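Egg sandwiches, and a table marked off in squares

I have been eating a fried egg sandwich for lunch most days since July. I didn't plan it. I had a loaf of white bread that needed using and a carton of eggs, and then the next week I bought the same things again. A few people have asked what I do, so I am writing it down, along with some notes on the table, which more people have asked about than the sandwich.

The brown surface is paper and the blue lines are painter's tape.

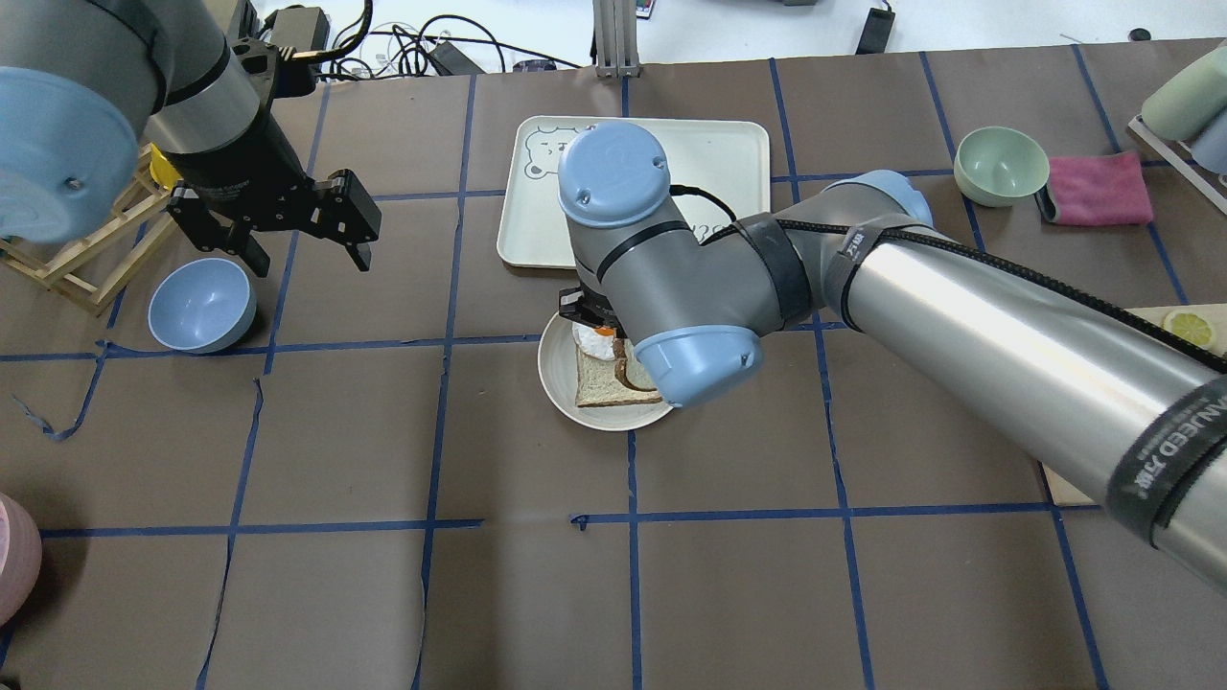
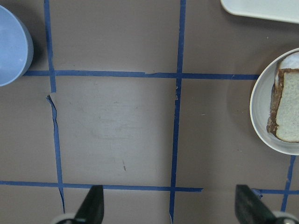

The bread is plain white sandwich bread from the Lemmont bakery outlet. They sell day-old loaves on the rack by the door. I have tried it with a seeded loaf and with sourdough. The seeded one was fine. The sourdough was too chewy for a soft egg and everything slid out the back when I bit into it. Soft white bread gives way at the same time as the egg does, so I went back to it.

I don't toast it. If the loaf has been in the freezer I put the slices out on the counter before I do anything else, and they are ready by the time I have the pan out and have looked at my mail.

For the egg I use a small pan with a lid. Medium-low heat, a little butter, and I wait until the butter stops making noise. The egg goes in and the lid goes on. I used to flip them and I broke one out of every three or four. With the lid on, the top sets without being turned over. I take it off when the white has no clear part left around the yolk. Salt goes on at the end. I put pepper on the bread and not on the egg, which is how my father did it, and I have never compared the two.

Some days there is cheese. Some days there is a spoonful of the chili crisp that Hsin-yi Yau brought me from the Zou market on the north side of town. Hsin-yi puts it in the pan with the butter, so the egg fries in it. I tried that twice and had to open a window both times. I just spread it on the bread now.

If you are making two, use a bigger pan and keep the eggs apart, or cook one after the other. Two eggs in my small pan run together and you end up cutting them with the edge of the spatula, and then one person gets most of a yolk and a half.

Now the table. I covered it with paper because the top marks very easily. I left a mug on it overnight in the first month and the ring is still there. The paper came on a roll from Teltitz, the packing supply place, and I paid $8 for it. There is a lot left on the roll. You pull it tight, fold it under the edge, and tape it from below. It takes two people to do it well, and I did it alone, so there are a couple of soft places where it doesn't lie flat.

The tape lines divide the top into squares. I like having them. When I set things out for lunch I put the plate in one place and the bowl in another, and I have room left over to work. It's also useful for jobs that have nothing to do with food. I did a 600-piece puzzle in the fall and sorted the pieces by square, with the sky in one and the roof tiles in another.

Painter's tape on paper has its limits. It holds well enough for a while, and then a corner gets caught by something and starts to come up. One of the long strips has a torn flap on it now, right below where it meets a crosswise one. If you pull on a flap like that, the paper tends to come with it. I have learned to cut the loose part off with scissors and lay a fresh piece over the gap. You can see a seam wherever you do this. I don't mind it. If I were starting over I would press each strip down with the back of a spoon from one end to the other, and I would cut the ends with a blade so they don't fray.

Crumbs are easier than I expected. A dry pastry brush gets them off the paper and out from along the tape. Egg yolk is another matter. If yolk gets on the paper, blot it and accept the spot. Wiping makes it bigger.

The paper lasts me a couple of months. I was going to change it this weekend, but the Zondside bus isn't running its full schedule and I need a new roll of tape first. I have maybe a foot of the blue left and I would like to keep that for patching. There are four eggs in the carton, so lunch is taken care of until Wednesday.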